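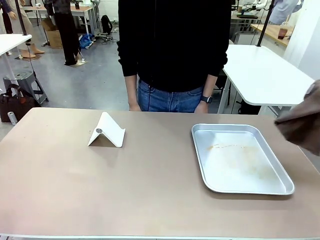 Cluslow Shared Equipment – Small Items Desk

Tabletop Set 919

Set 919 is a loan set of small items for tabletop work. It goes out from the Nalmont store and comes back to the same shelf. The folding stand and the tray can be booked separately. Everything else goes out together.

Folding stand
White, opens to an upside-down V and sits on its two lower edges. A small round metal disc is on the front face. Fold it flat before it goes back in the box – it takes up most of the lid otherwise. Use it for a phone or a small tablet and keep heavier devices off it.

Aluminum tray
Rectangular, shallow, with rounded corners and raised rims. The tray has marks on the base and is listed as used. Do not scrub it with steel wool. If you need a clean one, ask Melur Ismail for a tray from the Qian stock, which is kept for food use only.

Containers and pouch
Two white cylinders, one with a printed label and a dark maroon top, the other with a silvery gray top. They store upright. The pouch is brown-gray fabric with a small white label sewn on the side. Check inside it before you return the set.

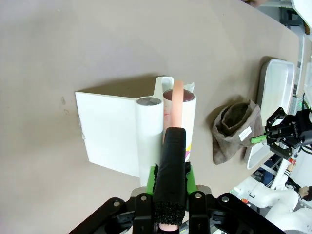
The two cylinders, with the fabric pouch at right.

Booking
Loans run for 3 working days and can be extended once. The deposit is 100 for the full set or 53 for the stand and tray. Send requests to Farah Ginting before noon for pickup the next morning. Sets going to Drurkgate travel with the internal mail, so allow an extra day.

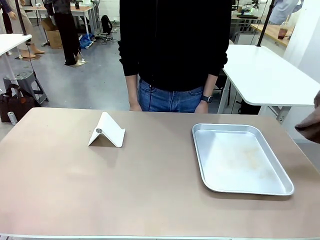
Folding stand, left, and aluminum tray.

Returns
Leave the box at the Nalmont counter with the loan slip on top. Report a bent rim or a loose disc to Tirta Kwok. The set was last checked in January.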